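# nulemham-push

Hello! This is the repo for our little tabletop pushing stack: the perception node, the planner, the thing that listens to typed instructions, and a pile of scripts I keep meaning to tidy. I wrote most of the control side, Yolanda Strickland wrote most of the perception, and if something is clever it's probably hers.

The episodes that go with it are in `data/`. There are 2,120 of them, of which 209 are held out for testing (please don't train on those, the list is in `splits/heldout.txt`).

## What it does

You type something like "push the yellow heart towards the red cylinder" and the arm has a go. There's no grasping anywhere in the code. Everything is pushing with a straight rod, so an action is just a small x/y step of the tool tip over the board, and the height stays fixed. That makes the action space lovely and small – two numbers! – but the planning gets fiddly, because a push that's slightly off centre turns the block instead of moving it.

The node names you'll see in the logs:

- `viten_see` finds the blocks and gives each one a colour, a shape and a pose
- `silina_plan` (that's Siliņa, I gave up on the accent in file names) picks a contact point and a direction
- `pavimside` turns that into tool motion and stops it if the tip gets too near the edge of the board

## The blocks

Eight of them, four colours, two of each. Blue is the awkward one, as both are cubes, so "the blue cube" means nothing on its own. Instructions have to say which, usually by what it's next to ("the blue cube nearest the front"). The other three colours come in two different shapes each, so colour plus shape is enough.

Clusters are where `viten_see` earns its keep. With the green star overlapping a blue cube, the old version would happily merge the lot into one blob and hand the planner a centre point that belonged to neither. Yolanda's fix splits by colour first and then fits outlines, and it copes much better with the red star, yellow hexagon and red cylinder sitting almost against each other. The green cylinder out on its own is my favourite for checking a fresh install – start with that one if you can. 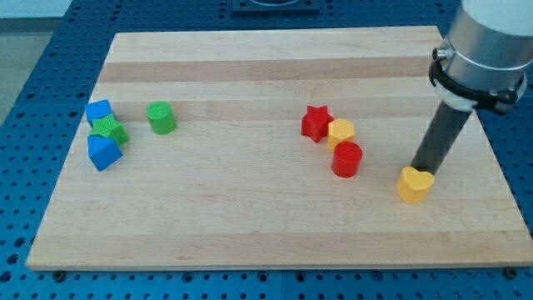 ## Running it

1. Run `make setup`, then go and put the kettle on.
2. Copy `config/table.default.yaml` to `config/table.yaml` and put in your own board corners. Ours are in there as a guide and they WILL be wrong for you.
3. `./run.sh --dry` prints the planned pushes without moving anything.
4. `./run.sh --live` moves things. Keep a hand by the stop button.

The planner samples 100 candidate pushes per step. You can turn it up to 1,000 with `--samples` but it gets slow and I couldn't see much gain.

## Known problems

Stars spin. If you push on a point you get rotation and not a lot else, so the planner prefers the inner corners, and it still gets this wrong fairly often. The heart is similar on its rounded side. Resets are by hand, and the board corners need redoing if anyone leans on the table.

Last updated 30th October.

Comments

**Jalen Montoya**
Got the dry run going in one evening, thank you! Does the split-by-colour step mind two blocks of the same colour touching? My two blue cubes keep coming back as one long brick.

**Yolanda Strickland**
It does mind, sorry. Try `--split-same` on the dev branch, it looks for the notch between them. Flush faces will still beat it.

**Jalen Montoya**
That sorted it apart from the flush case. I'll open an issue with the logs.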